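Courses > Hardware Service > PC Assembly and Repair > Handout 6: Processor removal and seating

Handout 6: Processor removal and seating
Prepared by Rosângela Quintana, Bakdale Technical College
2 comments | 7 shares

6.1 Scope

This handout covers desktop boards with a land-grid socket, in which the contacts are in the socket and the processor has flat pads on its underside. Boards with pinned processors are treated in Handout 7. Students should have completed the power supply and memory exercises before starting.

6.2 Preparing the case

Shut down, switch off at the supply, and remove the power cord. Hold the power button for a few seconds to discharge the board. Lay the tower on its side with the motherboard facing up and take off the side panel. The board must be horizontal for all socket work. A processor released in an upright case can slide out and land on the contacts.

Put on the wrist strap and clip it to bare metal on the chassis. Paint does not conduct, and neither do plastic drive latches.

Move loose cable bundles away from the socket area before the cooler comes off. In older towers the drive cables usually run beside the drive cage and can be tucked against it. Do not unplug them unless they cross the socket.

6.3 Removing the cooler

Unplug the fan lead. Loosen the cooler screws in diagonal pairs, a little at a time. If the cooler does not lift freely, twist it slightly in each direction to break the paste bond. Do not pry against the board. Clean the heat spreader while the processor is still clamped, using a lint-free wipe and isopropyl alcohol, working from the edge toward the center.

6.4 Opening the socket

The socket has two moving parts: the load lever and the retention bracket (also called the load plate). Press the lever down, move it sideways past its hook, and let it rise under control. Then lift the bracket until it stands clear of the socket opening.
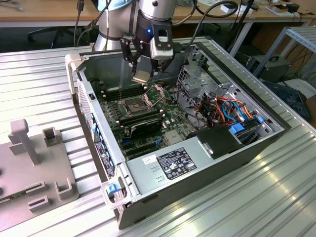 Hold the processor by opposite edges only and keep it level. Travel should be straight up on removal and straight down on insertion, with no sideways movement once the part is below the rim of the socket. Place a removed processor in a tray, pads down, or in its original clamshell.

6.5 Seating

Find the two notches on the edge of the processor and the matching keys in the socket wall. Find the corner triangle as a second check. Lower the part until it rests under its own weight. No force is applied at this stage – if it rocks, lift it out and check the orientation again.

Close the bracket, then bring the lever down and under its hook. Firm resistance in the lever is normal. Resistance in the bracket is a fault and must be investigated.

6.6 Contact inspection

Inspect the socket under a lamp from two directions. Straight contacts give an even pattern of reflection; a bent contact appears as a break in the pattern. Report any break to Wouter Kuipers before proceeding. Do not attempt to straighten contacts in the lab.

6.7 For the report

Record the socket type, the condition of the contacts, and the orientation mark used. Reports are due Sat 29 July.

Related handouts
Handout 2: Power supply units and connectors
Handout 5: Memory modules and slot order
Handout 7: Pinned processors
Bench safety sheet (N. Khoo)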